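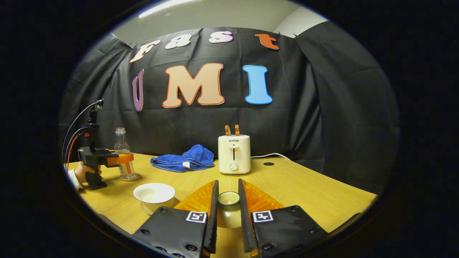 Miroslava Hordiienko wrote in after the last edition of this guide and asked for the descaling steps to come before the daily cleaning steps, as she had run her Jisulska kettle for a whole winter before reading that far. The order has been changed. Owners of the earlier edition will find the same steps under section 6.

4. Descaling and first fill

4.1 Before you start

Unplug the base and let the kettle cool fully. You need white vinegar or a packet of Kárason descaler, a soft cloth, and a measuring jug. Do not use both descalers in the same fill.

CAUTION: Never put the base or the underside of the kettle in water.

4.2 First fill (new kettles only)

1. Take out the card insert and the bag of spare parts. The filter is already fitted behind the spout.
2. Fill to the MAX line with cold tap water.
3. Close the lid until it clicks. The switch will not stay down with the lid open.
4. Boil, wait until the kettle switches off, and pour the water away.
5. Repeat steps 2 to 4 once.

NOTE: A slight smell during the first boil is normal. If it is still there after the third day of use, see section 9.

4.3 Descaling with vinegar

1. Pour in 400 ml of white vinegar.
2. Top up to the MAX line with cold water.
3. Switch on. Turn the kettle off by hand when it starts to steam — do not let it reach a full boil, or it may foam over.
4. Leave it to stand for one hour.
5. Empty the kettle and wipe the inside with the cloth. Stubborn spots on the floor of the kettle can be left for the next round.
6. Rinse three times, then boil one full kettle of clean water and throw it out.

CAUTION: Do not scrape the inside with metal tools or use steel wool.

4.4 Descaling with Kárason packets

Use one packet per full kettle and follow steps 3 to 6 above, but shorten the standing time to 20 minutes. Add the powder to cold water only.

4.5 Cleaning the filter

1. Open the lid and press the tab at the top of the filter.
2. Lift the filter straight up.
3. Hold it under running water and brush it with an old toothbrush.
4. Slide it back until the tab catches.

4.6 How often

In soft water areas, descale every 3 months. In hard water areas, do it once a month. The descale light comes on after 109 boils whatever the water is like. To reset it, hold the switch up for five seconds with the kettle on its base and the power connected.

Replacement filters are sold singly by Gruvside under the spare parts heading. The part fits both the tall and the short model.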